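Notebook, 30 June 2023 – sourdough starter trials, Drandbridge kitchen

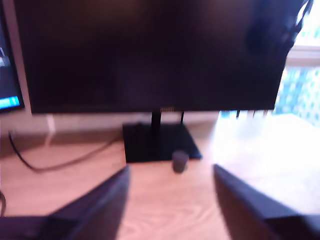
Desk by the proofing shelf, monitor off.

OK, so the rye starter (Moschos) is finally behaving! I fed it 800 g total yesterday evening, equal parts flour and water plus the usual spoonful of old stuff, and by the time I got in it had doubled and was sitting there all domed and smelling like green apples. The white one, Likier, was flatter and a bit nail-polishy. Marina thinks it's hungry and wants to feed it twice a day. I think the shelf is too warm up top, so we swapped the two jars and we'll see who's right.

Baked two loaves from Moschos at lunch. Crust great, crumb tighter than in April – I cut the bulk short by an hour and I know it. Evanthia took one home, so I only have notes on the other. Salt was fine. Bottom a little pale, try the stone lower down.

Float test: five spoonfuls from each jar. All the rye ones floated, two of the white ones sank straight away. Periklis says the float test is useless for rye anyway (he may have a point, the stuff is basically mortar).

To do: order more dark rye, ask Unai what he did with the good scraper, relabel the jars before somebody feeds the wrong one again. Amparo has the weekend feeding. Left her the flour weights on the lid of the bin.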